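**Interim Progress Report to the Thygesen Fund**
Project: Household and Shop-Floor Chores by Machine (Ollico)
Submitted by: Arne Wegener, project lead, Ultow
Reporting period ending: June

## 1. Purpose of this report

The Fund asked us to answer one question at each reporting point: which of the chores on the agreed list could be handed to a machine today, at a standard a household or a shop manager would accept? This report gives our present answer, describes the work carried out since the last report, and sets out what we intend to do with the remaining budget.

The chore list is unchanged. It holds 10 chores, divided between the home (folding, tidying, wiping, loading) and the shop floor (facing shelves, sorting returns, bagging, floor clearing). Two items were reworded at the request of the Bodton site so that they match the way staff there describe the job.

## 2. Summary of position

Machines can do parts of most chores on the list. They cannot yet do a whole chore from start to finish without a person close by, except under conditions we arranged ourselves. Rigid goods of known shape are handled well. Cloth remains the weakest area, and it is also the area in which households express the most interest.

We had hoped to report a folding routine ready for outside trial. It is not ready, and we have moved that milestone to the next period.

## 3. Work with cloth and soft goods

Most of the period was spent on soft items: shirts, dish towels, cushion covers and seat pads. The demonstrations are made by people working with hand-held grippers, and the Ollico system is then trained on the recorded movements. We completed 2,000 demonstrations, which meets the target in the grant agreement. Each one is reviewed by a second member of the team and either accepted, accepted with a note, or set aside.

The reviewers' notes have been more useful than we expected. A person using grippers in place of fingers quickly gives up habits that a machine could not copy, such as feeling for a hem with the thumb. What is left is a slower method, with more regrasping and more use of the floor or table to hold the cloth flat.

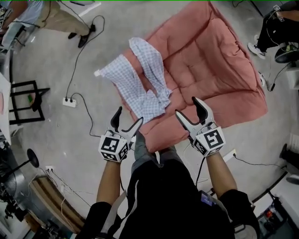
*Figure 1. Cloth handling with two hand-held grippers; checked cloth on a quilted cushion.*

Two difficulties account for the majority of demonstrations set aside. The first is cloth resting on another soft surface. The jaws tend to take hold of both layers, and the operator has to release and begin again. The second is twisted cloth, where the corner that needs to be lifted is hidden. People solve this by shaking the item out. We have not found a safe way to let the machine do the same in a furnished room, and the motion is excluded from testing for now.

Sessions were held in furnished rooms on purpose. Earlier results from a bare bench did not carry over well to the home, and the advisory group was right to press us on this.

## 4. Shop-floor chores

The Bodton site continued with shelf facing and returns sorting. Boxed goods were faced correctly in nearly all trials. Returns sorting is slower than a member of staff by a wide margin, mainly on account of clothing that comes back out of its packaging - in effect, the cloth problem again. The site manager's view is that the machine would be worth having after closing time, when speed matters less, provided that it stops and waits when unsure. We agree, and have made that behavior a requirement.

Floor clearing was paused for 9 working days while the stop distance was reset. No one was hurt and no stock was damaged.

## 5. Staffing and spending

The team stands at seven, in line with the plan. Spending on equipment is slightly under budget and spending on operator time is slightly over. Holding the gripper tools with arms extended is tiring, and we shortened the sessions after operators raised the matter. The same number of demonstrations therefore took more shifts. We ask the Fund to approve a transfer from the equipment line to cover the difference; a revised budget sheet is attached as Annex B.

## 6. Plan for the next period

- Complete the folding routine for towels and shirts and begin outside trial in two homes.
- Collect further demonstrations of cloth on soft surfaces, including beds and sofas.
- Start after-hours returns sorting at Bodton, with one staff member present throughout.
- Report on bagging, which was deferred from this period.

The main risk to this plan is the outside trial, which depends on insurance cover that has been requested but not yet confirmed. We will write to the Fund separately once the insurer has replied.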